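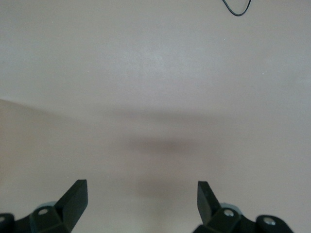

Figure 11.1 An open gripper over a pale, plain surface. A loop of thin cable hangs at the top.

Chapter 11
Chores

The first thing most people ask a roboticist at a dinner party is when the machine will do the dishes. The second is whether the roboticist could pass the salad. Only one of these requests gets a prompt response.

This chapter asks how far machines have come with the jobs that fill an ordinary day: wiping, folding, sorting, stacking, putting the thing back where the other things like it live. Chapter 10 dealt with factories, where the parts arrive in the same place at the same angle, and where a robot that does one motion well can go on doing it for years. Kitchens are run on other principles, if any. The bowl is where somebody left it. The towel has a shape this morning that it has never had before and won't have again.

Consider the surface in Figure 11.1. You would sum it up in a word or two and move on. A vision program has more to chew on. There is a dark smudge near the middle, soft at the borders, and a person takes it for a shadow without any effort at all. There is a faint diagonal on the left where the shade changes, and two white specks that may be dust or may be bits of reflected light. Each of these is a difference in brightness, and differences in brightness are what a camera has to work with. Before the machine can wipe a surface, it has to come to some opinion about which differences are dirt. Most toddlers have a firm view on the matter, usually the wrong one, but they do at least have it.

The cable is a separate headache. Cables bend, and things that bend have always been hard on robots. A rigid block can be described by where it is and which way it is turned. A cable needs a description for every stretch of its length, and it will change most of them if you breathe on it. Laundry is the same problem in two directions, which explains why the laundry-folding robot has been nearly ready for as long as your author has owned shirts.

A short history of nearly

Margit Dahlgren taught the household robotics course at Mirkton for 26 years and opened it every September with the same slide, a list of chores and the dates by which each had been promised. She never removed a chore. She did, now and then, have to move a date, and by the end the column had been corrected so often that she read it aloud like a train timetable. Floor vacuuming was the one line she got to underline in green, and she would add that the vacuum had succeeded partly by declining to deal with stairs, socks or the cat.

Her point was a serious one, and it runs through this chapter. A chore that looks like one job is usually a bundle of them. "Clear the table" includes finding the table, deciding what is trash, picking up a glass without breaking it, picking up a napkin without missing it, and knowing that the half-finished crossword stays. A machine may manage four of the five and still leave you with a worse evening than if it had stayed in its corner.

The shop floor, which was supposed to be easier

Tyra Wallin spent two years at Prornico, a packing firm in Wuvdale, trying to hand over one bench job to a single robot arm. The job was to take a small part from a tray, set it in a box, and close the lid. A new employee learned it before the first coffee break. The arm learned the first two steps in a month. Closing the lid took up the rest of the project.

The lids were cardboard. On damp days they were a little softer, and the fingers pushed through the flap where they should have folded it. On dry days they sprang back. Wallin's team logged 4000 closings under every kind of weather the building could offer, and her report is worth reading in full for its tone, which goes from cheerful to geological. The arm did go into service in the end. It sets parts in boxes. A person closes the lids, and has been seen to do so while talking on the phone.

We will come back to the Prornico bench in Section 11.4, because the decision to stop there was a good one and students tend to read it as a defeat. Splitting a job at the point where the machine gets expensive is a skill, and few of the projects that failed in this field failed by splitting too soon.

What to look for as you read

Two questions are worth asking of every system in the sections that follow. The first is who set up the room. A demonstration on a cleared counter under steady light tells you what the machine can do on a cleared counter under steady light, and you should find out who did the clearing. The second is what happens after a mistake. People drop things all the time and hardly notice, since picking them up is part of the job. A good many machines treat a dropped spoon as the end of the world, and stop, and wait for someone to come.

Section 11.1 starts with wiping, the humblest of the lot. Bring a cloth.

Shares 26 | Comments 2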